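Oiling the big table again

I finally got back to the butcher block in February. The last coat went on before we moved the shop over from Jestdale, and the top had started to feel rough along the front edge, where everybody leans.

I used the Clelance oil this time. It was cheaper than the Ivmont stuff I had before, and I can't tell much difference between them - same smell, same long wait. I sanded with 80 grit on the bad spots and 200 over the whole thing, wiped it down twice, and put on two thin coats with an old T-shirt. The first coat went in fast. The second one sat overnight.

A darker stain was tempting, but I like a pale top. Small screws show up on it.
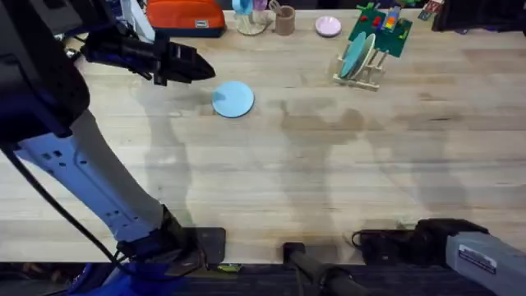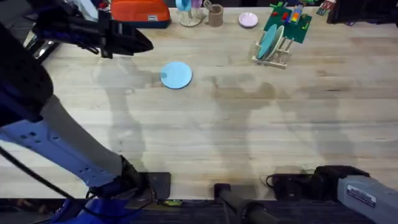
Scuffs are the part I go back and forth on. I could sand harder and get rid of most of them, but every pass takes some wood with it and I would like this table to last. The second photo has a few of them on the planks, along with the faint dark streaks, which are just grain and won't sand out. I'm leaving all of it alone for now. Next job is the underside, which has never had any oil at all, and I still have half the can.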